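How to oil a maple chopping board

Last updated: December

A new board needs oil before its first use, and again whenever the surface looks dull. Use food-safe mineral oil. We use the 200 ml bottle from Zornine, and one bottle does several boards. Cooking oils such as olive or sunflower go sticky and smell after a while.

Wash the board with warm water and a little soap, then stand it on its edge overnight. Sand lightly along the grain with 111 grit if it is rough, and wipe off the dust with a dry cloth.

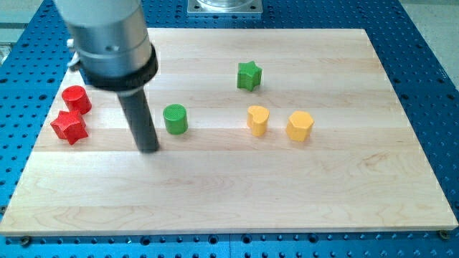

Maple board with paler and warmer strips.

Pour a little oil in the middle and spread it with a lint-free cloth, working along the grain. Do the edges and both faces – end grain drinks more, so go over it twice. Leave it for 60 minutes and wipe off whatever is still on the surface.

Repeat the next day. For a harder finish, rub in a thin coat of Jarnine board wax and buff it after 20 minutes or so.

Never put the board in the dishwasher or leave it in the sink. Keep oily cloths out of the bin until they have dried flat outdoors.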